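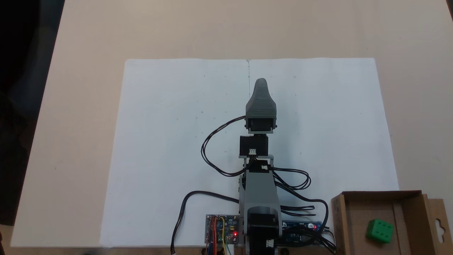 List home | Threads | By date | Search archive | Log in

Filed under: Small arms and desktop rigs

Re: Joint 2 drifts after a while, is it the servo?

On 28 June 2022, Radwa Berrada wrote:
> Same arm as before, small servos all the way up, printed gripper.
> After 4 runs of the test file the tip lands short of the mark, and it
> gets worse from there. I swapped the servo on joint 2 and re-taped
> the paper. No change. Clidik reports the same targets every time.
> Do I need to buy another servo?

Radwa,

Don't buy anything yet. I had the same thing on mine and the servo was fine. The cable loops were pulling on the arm.

I keep the leads in wide loops out to both sides, with enough slack that nothing goes tight at full reach. If yours are tied close to the link, cut the ties and run the test again before you touch anything else.

My setup order, for what it's worth:

Power off, horn screws first. Check the one under the bracket, it backs out.

Pencil marks on white paper, laid out as a loose grid. I don't measure them, I only want to see if the tip comes back to the same mark.

Power on, wait for the red light on both boards, then send the center command. On the Orkmont servos I have, the low end of the range is 700 but mine buzzes there, so I set the limit to 738 and left it.

Then the test file, 168 moves, and look at where the tip ends up. Do it twice with the cables loose and once with them tied. If only the tied run drifts, you have your answer.

One more thing – check the three-pin plugs on the servos. Matić's spare leads are a bit short and they can creep out of the socket. A dab of hot glue on the side holds them and still peels off.

I have a spare bracket from Deltidska if yours is bent. Send me your address off list.

Previous in thread | Next in thread | Reply to list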